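Chapter 4

Showing, Not Telling: Teaching a Robot by Hand

Think about how you learned to tie your shoes. Someone may have given you a rhyme about rabbits and burrows, but the rhyme did very little of the work. What mattered was a pair of hands doing it slowly in front of you, and then the same pair of hands closing over yours and steering them through the loop. You were given a demonstration first and then guided practice, and between them they carried you past a problem that would take several pages to write down properly.

This chapter is about doing the same for a machine. I think it is the most exciting corner of robotics for a beginner, since you can take part on the very first day with no mathematics at all (the mathematics comes in Chapter 5, and by then you will want it!).

In Chapter 3 we wrote out a robot's movements as a list of commands: go to this point, close the fingers, lift, go to that point. It worked well for moving blocks from one tray to another. Now try it with something from an ordinary working day. Take pushing an office chair back under a desk. Where do you hold it? How hard do you push? The base swivels, the wheels may be pointing sideways, the backrest turns when you only meant the whole chair to roll forward. A person corrects for all of that without thinking, and most of us could not say how we do it. Try writing the commands and you will be at your desk until midnight with a chair that keeps hitting the table leg.

So we show the robot instead. There are several ways of doing this, and we shall spend a section on each.

4.1 Leading by the hand

The oldest way is to take hold of the robot's arm and move it. The motors are set to go slack, or nearly so, and the joints record every angle as you pull the arm through the task. Engineers call it kinaesthetic teaching. It feels wonderful the first time you try it, a bit like dancing with a very patient partner. It has its limits too. You need both of your hands to move one of the robot's, which makes any two-handed job awkward, and your own body tends to get in the way of the robot's cameras.

4.2 Driving from a distance

In teleoperation you stay clear of the robot and control it from somewhere else, with a joystick, a pair of handheld controllers or a small copy of the arm that the big one follows. The robot sees what its own cameras see and the record matches its own body exactly. That is a great strength. The price is that you lose your sense of touch, or most of it. Babak Nazari, who taught the first remote-control course I ever attended, made every newcomer stack paper cups through the controllers on a Thursday afternoon, and the floor was covered in cups by four o'clock.

4.3 Using your own two hands

The third way leaves the robot out of the room altogether. A person does the job with bare hands while a camera at head height records it from their point of view. Later, software works out where the hands were and how they moved, and a robot learns from that. You can gather a great deal of material this way and you can do it wherever the work really happens. The difficulty moves to the other end: human hands have five fingers and a robot's may have two, so somebody has to decide what counts as "the same" grip.

Our running example for the chapter comes from the Talamance exercises, in which the task is simply to tidy a row of office chairs. Henrike Hamann and Negin Hosseinzadeh drew up the task sheet, and it is shorter than you might expect:

Walk to the chair.
Take the top of the backrest with both hands.
Roll the chair to its place at the desk.
Let go, and move on to the next one.

The full Talamance set holds 2691 short recordings, and you will work with 30 of them in the exercises. Please do not skip straight to the code. Watch the recordings first, at half speed if you can, and keep a notebook beside you. Look at where the thumbs go. Look at what the hands do when they are not holding anything, for a learner will copy idle movements as happily as useful ones unless we mark where each action starts and stops.

Watch the background as well. A row of similar desks looks repetitive to us, but to a camera every step along the aisle changes the picture, and a good learner has to find the chair again each time.
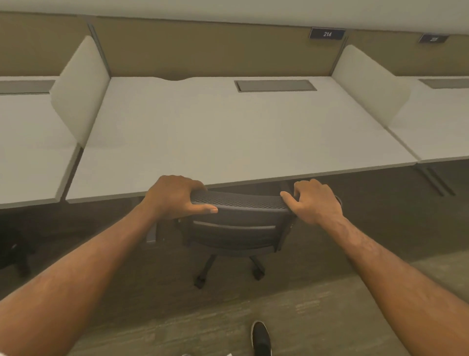
Both hands on the backrest, at desk 214.

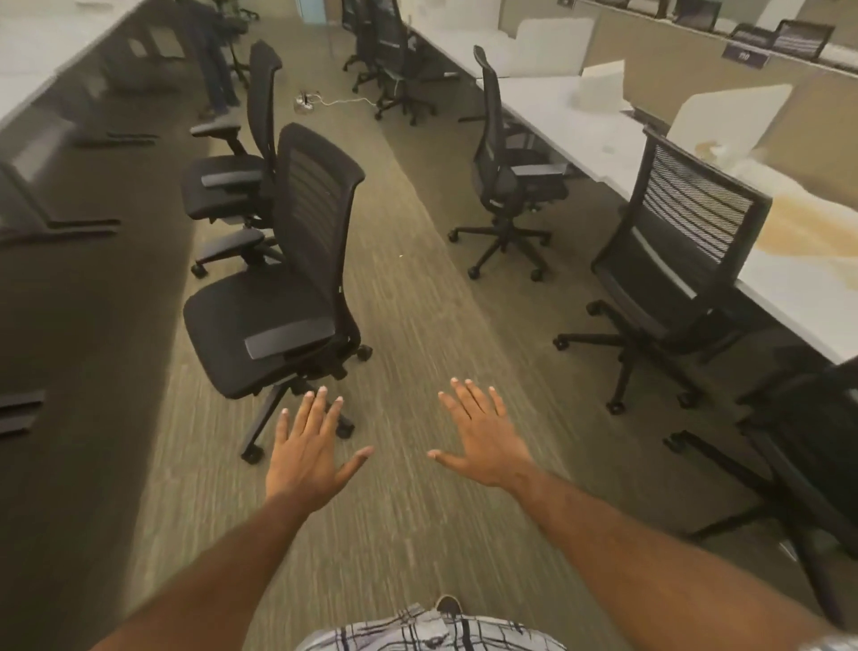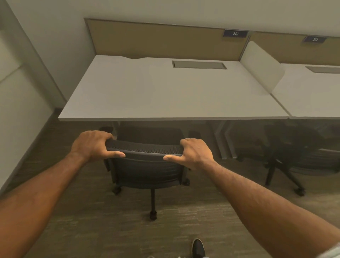 Chapter text by Gwendolyn Greenberg
Exercises by Ehsan Jafarzadeh

Before you read on, find a chair with wheels and move it in and out from a desk a few times. Then do it with one hand, then with your eyes shut. Write down what your hands needed to know each time. Keep the list, because we shall compare it in Section 4.4 with what a camera can record and what it misses.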